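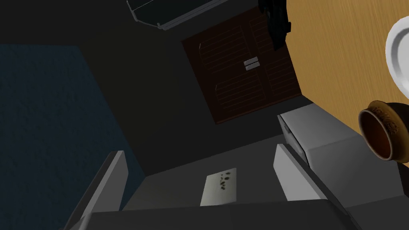 Rendered view, two grey fingers and the palm

Subject: Re: [culix-list] Best episode of Temgate, final answer?

The earlier message said:

> I think we can settle this now. The poll closed with 400 votes and
> "The Salt Ledger" took it by a mile. It's the one where Ummont
> falls, it has the long walk through the archive, and it's the only
> hour of the show that people who don't watch the show have heard
> of. Can we please put it at the top of the list page and move on?

I'd rather we didn't, at least not on the strength of that poll.

400 votes sounds like a lot until you remember it let you vote again every time you cleared your cookies. I did it twice by accident. I also don't see how you rank 125 episodes with a form that only offered 10 of them, all but one from the last two series. Anyone who came in wanting to vote for the ferry episode had to pick something else or go away.

As for "The Salt Ledger" itself, I watched it again last night and I'm less sure than ever. The first half hour is people in coats telling each other what Ummont means to them, and we'd never been shown the place before that week. Then it falls and we're meant to be in bits. 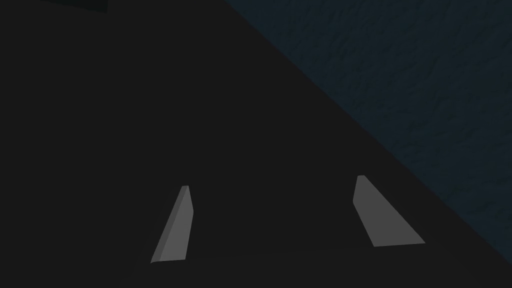

The archive walk is good, I'll give you that. It goes on for roughly 4 minutes without a word and whoever cut it deserved a pay rise. But take it out and what have you got? A siege we mostly hear about from messengers, and a speech that gets quoted on mugs.

Compare the one where the Yurchenko crew are stuck at the lock overnight. Hardly any money spent, one set, and by the end you know exactly why the two brothers stop speaking. Everything in the last series leans on that hour and it wasn't even on the form.

I also don't buy that being known outside the fan base counts for anything. People who don't watch it have heard of "The Salt Ledger" for the simple reason that the channel ran the trailer every ad break through November.

If the list page must have a winner, run the vote again with every episode on it and one go per list address. If it still comes top I'll shut up about it, though I'll want to see the numbers first.

Also, whoever edits the page, the ferry episode is down as series three. It's series two.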